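4.2 Laying the panel on the mat

1. Spread the mat on a level surface and smooth it out from the center.

2. Lay the Plukwood panel flat on the mat, finish side down. Keep all the edges on the mat.

Note: Light gray scuffs on the back face are normal and do not affect fit.

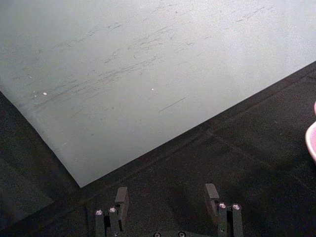
3. Check each corner. If one lifts more than 2 mm, weight it and leave the panel for about 22 minutes.

4. Wipe the back face with a dry cloth before applying adhesive.

CAUTION: Do not drag the panel. Lift it at both ends.

For replacement panels, quote part 212.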